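Spent the evening on the old Dell tower from the office clear-out. The plan is to swap the processor, add memory and give it to my sister for bookkeeping. Notes as I go, in case anyone else has one of these.

1/ Lay the case on its side and take the panel off before anything else. The blue plastic parts are mostly the ones meant to be released by hand. Expansion slot clips, drive rails, the latch by the power supply.
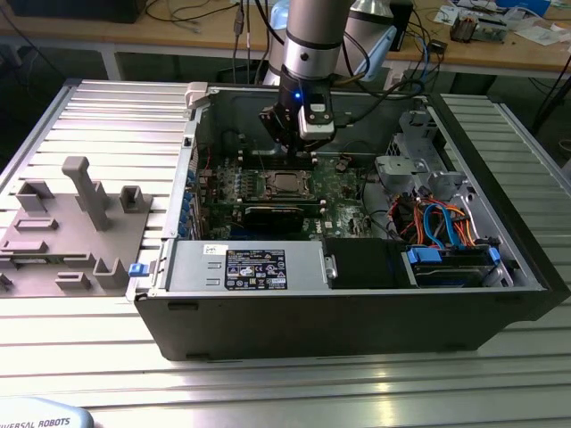 2/ Replacement CPU came from Daneshvar, used, 115 with shipping. A new machine with similar specs at Wedeo was 726. She does invoices and email, so I'm fine with used.

3/ Renji Oda asked if you have to pull the board to change the processor. You don't. Cooler off, lever down and out to the side, lift the load plate. The board stays screwed in.

4/ The pins are in the socket on these, and the chip has flat pads. Don't touch the pins, don't wipe them, don't blow on them. I bent two on a different board in December and that board is now a shelf ornament.

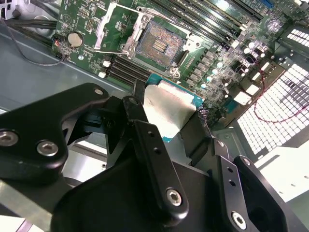 5/ Line up the notches and lower the chip straight down. No pushing. If it rocks, pick it up and try again - the load plate does the pressing, and the lever takes more force than you'd expect.

6/ Coin cell is a CR2032. Worth replacing while you're in there if the clock has been losing time.

7/ Memory is next. Mivel wants 158 for the set, so I'm going to look around a bit first.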